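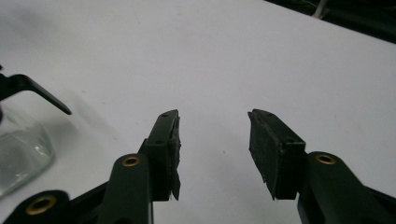
ok so I have been learning to bake sourdough since May and I need to talk about it somewhere that isn't my kitchen, because the people in my kitchen have asked me to stop

1/ My starter came from Ikhsan Mangundap, who lives two doors down on Fraser and handed me a jam jar over the fence like it was contraband. "Feed it every day," he said. I asked feed it what and he just went back inside

2/ First loaf: a frisbee. Second loaf: a slightly taller frisbee. My kid asked if we were having pita (we were not having pita)

3/ Everybody online tells you to watch the dough and forget the clock, and I get it now, but when you've never seen the dough do anything right, what exactly are you watching for??

4/ What finally helped was a cheap thermometer. My kitchen was sitting at 89 in the afternoon! I'd been following a recipe by somebody in Clumlow who I'm guessing owns several sweaters. Cut the first rise way down and boom, actual bubbles

5/ Also I switched flour. The Lodden bakery will sell you a bag off their own shelf if you go before they get busy. I bought 15 pounds and carried it home on the bus, would not recommend that part

6/ Scoring is still terrible. I go in wanting a wheat stalk and I come out with a lawnmower accident. Afonso Matos keeps sending me videos of this one guy who does whole ferns with a razor blade. Afonso, please, I have a steak knife

7/ Loaf number 14 came out of the oven 7/23/23 and it had an EAR. A real one, crispy, stood right up. I took it out on the porch to show Ikhsan and he knocked on the bottom, listened for a sec and went "yeah, okay"

8/ From him that's a parade

9/ Stuff I'd tell May me: wet your hands before you touch it. Let the loaf cool even though it smells like that. Put the discard in pancakes, and use about 200 grams, more than that and they get sour in a weird way

10/ Next up is rye. If anyone over by Disden has a long loaf pan I can borrow for a week, I'll pay you in bread, you get to pick which one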